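Setting up the Griltholm planner with your kitchen sim

Okay, you've got Flesilcombe installed and the simulator opens without complaining. Now for the fun bit - getting the arm to plan its own moves!

1. Open the Planner tab and load the kitchen file. I keep mine in a folder called Goh (old project, long story).

2. Set the planning timeout to 900 milliseconds. The default is 200, and I found it gave up on anything near the stove.

3. Set max samples to 4000 and hit Apply. Don't skip Apply, the box happily shows your new number while the planner keeps using the old one.

Note: if you've come over from Nemthorpe, your old collision file won't load. Re-export it first.

4. Choose the pan handle as your grasp target, tick "Stop at pre-grasp", then press Run. I always stop there on a new scene and check the collision shapes before I let the fingers close. 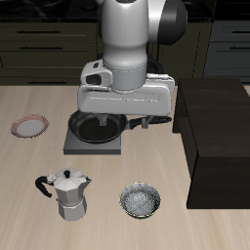 5. Turn on the collision overlay and orbit the view a bit. If a shape is way bigger than its object, shrink the padding (I like 2 millimetres) and run again.

Caution: padding is saved with the scene, so whatever you change also applies to your mate's copy if you share the folder.

6. Happy with it? Untick the pre-grasp stop and press Resume.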